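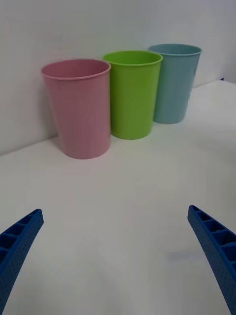

February 3, 2022

Cup set, cover and layout. Carries on from the January pages on the Zundanow cups, which were rejected for rim burrs. Replacement lot is from Nguyen: same tapered form, rolled rim, in pink, green and light blue. Intended use unchanged, the three-color sorting kit for Mitska.

**Bench**

White cover on the table, matte side up. The glossy side was tried first and gave a bright patch in front of the cups whenever the ceiling light was on. Matte is better. It does crease. The creases came from storage, when the cover was folded instead of rolled, and they read as faint gray patches at low angles. Pressing it under a board for 15 minutes did very little. Next cover gets stored on a tube.

Wall left plain. The gray card we used in January as a backdrop is back in the drawer. Against the card the light blue cup lost its outline; against white it is weak but readable, and the soft shadow helps.

Light at bench height set to 1000 lux, meter lying flat at the cup position. No side lamp.

**Incoming check**

- Rims: run a fingertip around each one. No burrs. Slight parting line on the outside of the blue one, below the rim, can be felt but does not catch a cloth.
- Bases: all three sit flat on the glass plate. No rocking.
- Height: 75 mm, all three, caliper against a square. Drawing calls for the same.
- Odor: faint when the bag was opened, gone by the time the checks were finished.
- Stacking: they nest and come apart with one hand. The Zundanow cups needed a twist, which tipped the lower one more often than not.

Wiped with a damp cloth and dried before going on the table. Static was noticeable after drying. Lint collects inside the rims first, so wipe there last.

**Row position**

Agreed order, left to right as seen from the front of the table: pink, green, light blue. Cups go close to the back edge so the front of the table stays clear for parts. Rims touching or nearly so. I had drawn a layout with a 4 mm gap between rims, and on paper it looks tidier, but the gap is hard to hold by eye and the cups drift each time one is picked up and put back. Pushing them together gives a repeatable position with no template. Revised the sketch to match.

Order matters for one reason only. Green is far more saturated than the other two and separates them well. With pink and blue adjacent, the pair looked washed out from the far side of the table, and one person reported them as "two gray ones" under the corridor light. With green in the middle this did not come up again.
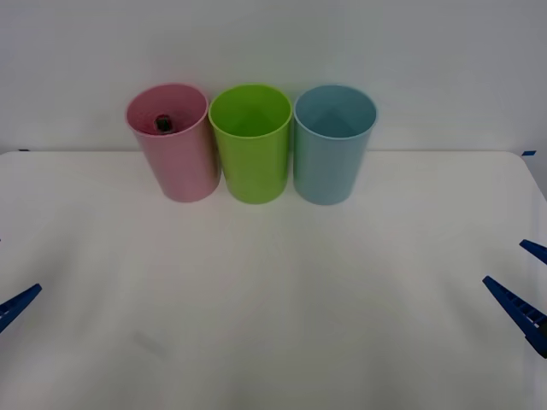 Contrast of contents against the cup wall was the open item from the last entry. We want to be able to tell from standing height whether a cup is occupied, without lifting it. With a small dark piece lying in the pink cup, toward the left, the difference is plain: it looks close to black against the pale wall, and the green cup next to it reads as empty even though its own inside is in shade. I would call pink solved for dark parts. Pale parts in pink have not been tried and I expect them to be poor. For green the shading inside the cup works against us and a dark part at the bottom may well be missed from a low seat.

Proposed table of part color against cup color, to be filled in properly:

| Part | Pink | Green | Light blue |
|---|---|---|---|
| dark | good | to test | to test |
| mid gray | to test | to test | to test |
| pale | to test | to test | to test |

Use the same piece for a whole row of the table. Last time we swapped pieces halfway through and could not say whether the cup or the finish on the part made the difference.

**Drop noise and tipping**

Short bench test, parts let go by hand from just above the rim. The taper helps: a part that touches the wall slides down and does not bounce out. Noise is acceptable on the covered table and unpleasant on the bare one. A thin felt disc in the base was suggested. I am against it, it will hold lint and it hides the bottom color.

Tipping: an empty cup goes over if pushed near the rim with one finger and nothing behind it. At the base it slides instead. In the row, the neighbors hold it sideways, so the only easy direction is front to back. A strip of Sorkov tack under each base stops the sliding but makes tipping worse, and it left a mark on the cover. Removed. Mark came off with alcohol.
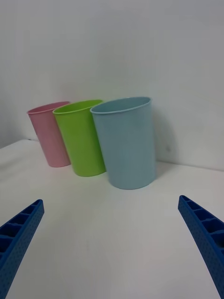 The wall takes care of part of the back direction if the row is set near enough to it. Worth writing into the setup card: place the cups first, then check that the cover has not ridden up behind them. It did once, and the end cup stood on the fold.

**Open**

- Fill in the contrast table.
- Ask Nguyen whether the blue can be supplied one step deeper. Do not change green.
- Parting line on blue: photograph under the side lamp and send with the order.
- New cover on a tube. Trim with rounded back corners like the present one.
- Setup card: order, position, wipe sequence. Leave out the tack.
- Zundanow cups are still on the lower shelf, bagged together. Label them as rejects or they will end up in a kit.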